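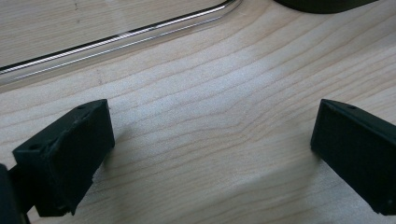 Fig. 4. Pale wood top, grain running on the diagonal.

4. Oiling the top

Read all of section 4 before you open the tin. Frame and legs should be done by now (section 3). If the top is still wobbling go back and tighten the corner bolts first, you can't get at them easily once it's oiled and you don't want greasy fingers on the threads.

You need:
Lanaso oil, the small tin
2 lint-free cloths, one to put on, one to take off
Sandpaper, 100 and 200 grit. Not in the box
Gloves
A bucket of water, for the cloths, see caution

CAUTION. Oily cloths can catch fire on their own if left screwed up in a heap. Soak in the bucket straight after use, then lay out flat outdoors to dry. Not in the kitchen bin. Not on a radiator.

4.1 Clear the top. Wipe down with a barely damp cloth, leave an hour.

4.2 Find the grain. Low light from one side helps, a torch will do. Grain on the Ralleo top doesn't always run square to the edges and it can ripple in places. Follow the general direction, don't try to chase every wave.

4.3 Sand with the 100. Light pressure, long strokes, whole length of the top. Only needed if there are marks or raised fibres, otherwise skip to 4.4.

4.4 Sand with the 200. Same again. Do the edges and the underside lip by hand. No power sanders on the corners, they go through the rounding in seconds.

4.5 Dust off. Hoover with the brush head, then a dry cloth. Then run your palm over it. Gritty? Do it again.

Note: windows open from here on. Room should be warm-ish, not in direct sun.

4.6 Stir the tin, don't shake. Bubbles leave rings.

4.7 Put on a thin coat with the first cloth. Start at the far end and work towards yourself. 50 ml does one side of the standard top. If you've used much more than that it's too thick, wipe some back.

4.8 Wait 8 minutes. Set a timer.

4.9 Take off everything that hasn't soaked in. Use the second cloth, along the grain, turn it often. The surface should not feel tacky. Any shiny puddles left now will go sticky and stay sticky.

4.10 Leave overnight. Nothing on the top, no cups, no paper, no cat.

4.11 Second coat, same as 4.6 to 4.9. Underside gets one coat only but it does need that one, a bare underside takes up damp and the top will cup.

Note: Ralleo tops supplied before January came part-oiled. Look for the green sticker under the left rail. If its there, skip 4.11 for the upper side.

4.12 Full use after a week. Light use before that is fine, mats under hot things, wipe spills straight away.

If it goes wrong

Patchy: usually uneven sanding. Leave to dry, go over with the 200, one more coat.
Tacky next day: too much oil left on. Rub hard with a cloth and a few drops of fresh oil, which loosens it, then wipe dry.
Rough to touch: the fibres have lifted. Very light rub with worn 200, dust off, recoat.
White ring: try oil on a cloth first, sand only if that dosen't shift it.

Spare tins and cloths from Dirnalis. Ask for Wekesa Rotich in parts, phones go off at 4 pm on Thursday. Have the order number ready, it's on the side of the box.

Next: section 5, fitting the drawer.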